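19th September
By Telma Barrientos

The Larnia folding music stand

I've been teaching the clarinet for longer than I'd like to put in print, and in that time I have owned, borrowed, inherited and sat on a great many music stands. The Larnia is the one I now sell through this page, and I sell it for the very simple reason that I kept lending mine out and not getting it back! It costs £39 with the carry bag, or £50 if you'd like the wider desk, and I'll come to the wider desk in a minute because it's not for everyone.

First, what it's for. If you play in a wind band, a string group, a church, a garden, somebody's conservatory, or the corner of a bedroom with the wardrobe door open, you need a stand you can carry in one hand with your case in the other. The big heavy orchestral ones are lovely and I'd have one in every room if I could, but try getting one on a bus. The Larnia weighs 1,220 grams without its bag, so it's a bit heavier than the spindly wire sort you were probably given at school, and you'll be glad of it the first time someone opens a door during a concert.

It stands on a tripod, with a single pole up the middle that you raise and lower. I keep mine quite low for sitting and have to remember to put it up again for my taller pupils, who otherwise play the whole lesson into their knees. Seated players nearly always have the desk too low, by the way. You want to look over the top of your music at the conductor with your eyes, without lifting your head, and most people need to go up a good hand's width from where they've got it.

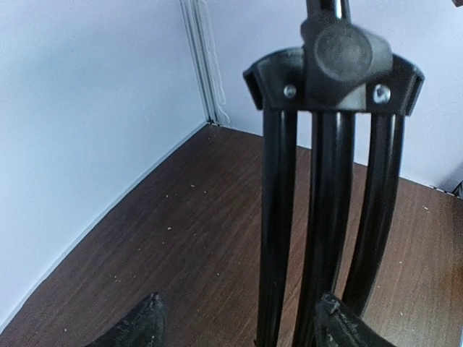 The wider desk, then. It takes four sheets of A4 side by side if you overlap the edges slightly, and pianists who've come to play the accordion or the recorder with us tend to want it, as they're used to having the whole piece spread out in front of them. If you play from a tablet or an ordinary book, get the standard one. It folds smaller, and you won't keep elbowing your desk partner. I share with Tatiana Vlček in the second row and she made me go back to the standard size after one rehearsal (she was very nice about it).

Now, setting it up. Open the legs before you do anything else, and open them properly. Nearly every stand I've seen fall over had its feet tucked in close to save room, and a tripod with its feet tucked in is really just a pole waiting for a breeze. Spread them as wide as they'll comfortably go and tighten up. Finger tight is plenty. I've had grown men hand me stands they've wrenched so hard that I had to fetch a cloth to undo them, and over the years that does more harm than any amount of playing. Then put the desk on, tip it back a touch further than you think, and have one foot pointing the same way as the music. That last bit matters more than it sounds, especially with a heavy book of studies.

Outdoors you'll want pegs. Clothes pegs are fine, the wooden ones are quieter when they drop. We did an afternoon in the park at Vusberg with the wind coming straight across the bandstand, and I had two pegs on each side and still lost the last page of a march, so I now bring a sheet of clear plastic to lay over the top as well. It makes page turns a nuisance. I've no cure for that, sorry.

People ask about lights. Any clip-on lamp will go on the desk, and I use a little Fulico one that charges from a phone plug. I don't sell those, but they're easy to find. Clip it in the middle at the top and not on a corner, or the whole desk slowly swivels towards your neighbour during the quiet movement.

What don't I like about it? The bag is a bit mean. It does fit, but only if you fold the desk completely flat and put it in first, and I can never be bothered at the end of a long evening when everyone's chatting and the hall wants locking up. There's no pocket for pencils either. I've stitched one inside mine from an old pillowcase, and if you ask nicely I'll send you the measurements! It also comes in one colour, so in a band where several of us have the same stand you'll want to mark yours. A strip of bright tape on the pole does the job, or nail varnish if you've got an odd bottle at the back of a drawer.

Looking after it is hardly any work. Wipe it down with a dry cloth if it's been outside, let it stand open overnight if it's been rained on, and don't oil it. I know it's tempting. Oil gets on your fingers and then on your music, and I have a copy of the Yáñez duets with a thumbprint on every page to prove it.

Spare parts I can usually do. Rubber feet are £5 a set, and I post them in an ordinary envelope. For anything else, send me a note saying what's gone and I'll have a rummage. Every stand is guaranteed for two years from when you bought it, and I don't need the box back, just your name and a line about what happened.

Orders go out twice a week during term. I shut for a fortnight in February when we've got our winter course, so if you need a stand for the spring concerts please get in before that. Postage is included for the standard size, and there's a small extra charge for the wide one as it goes in a longer box. Schools and bands wanting several at once should write to me first and I'll work out a price.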